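Filtering Handheld Gripper Demonstrations Before Policy Training

Flornen data tools, method notes. Updated Nov 9, 2022

The steps below cover trimming and filtering two-handed demonstrations recorded with tagged handheld grippers.
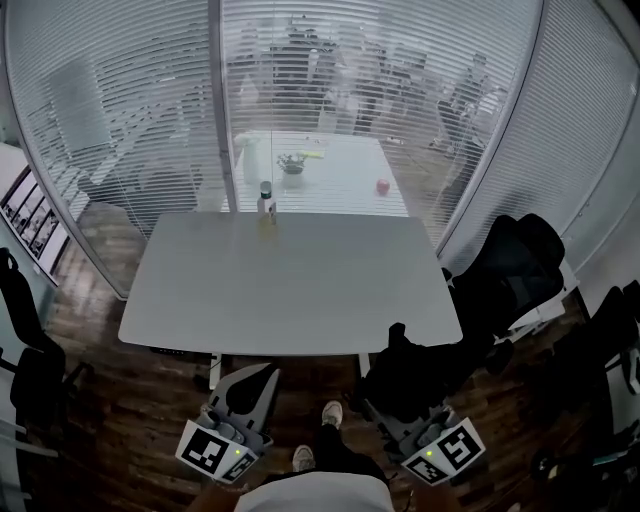
Filtering runs after time alignment. If the head view and the two gripper streams are not yet on one clock, do that first; every threshold below assumes it.

Step 1. Run tag detection on the head view. Save a pose and a detection score for each gripper at every time step. Do not smooth at this stage.

Step 2. Mark gaps. A gap of 2 time steps or fewer may be filled by interpolation. Longer gaps split the episode.

Step 3. Trim the idle start. Cut everything before the first time step where either gripper moves faster than the speed threshold. Policies trained on untrimmed episodes tended to hover at the start pose — the idle section is easy to fit and teaches nothing about the task.

Step 4. Check coverage. Keep an episode only if both grippers are tracked in at least 98 percent of the remaining time steps.

Step 5. Write the keep list and log the reason for each rejection.

Result on the Plondemero tabletop set: 884 episodes in, 173 rejected. Most rejections came from Step 4, with one gripper passing in front of the other's tag. Lowering the coverage threshold recovered episodes but made left-hand motion less steady in replay.

The Step 3 threshold was set by Sadao Fukuda on single-object tasks. Retune it for pouring or other slow motions.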